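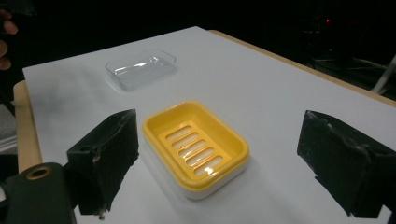

What is the Batach Station School?

It is a former railroad school in the town of Batach, in the Bralura district, which taught the children of station workers and nearby farmers.

## History

The school opened in November with 2 classrooms and one teacher. The land was given by the Hulard Brick Company, which needed families to stay in the town. The first register has 663 names, written over the whole time before the second building was ready.

The second building stands on Kershaw Street – at that time it was still a dirt road. In its best year the school had 981 students, and classes were held in two shifts. After the railroad workshop moved away, the number fell to 699.

## Later use

The older building is now the town archive. It keeps the registers, the bell and a part of the station's letters. The building on Kershaw Street is still a school, but under the name Bralura East. Former students meet there every November.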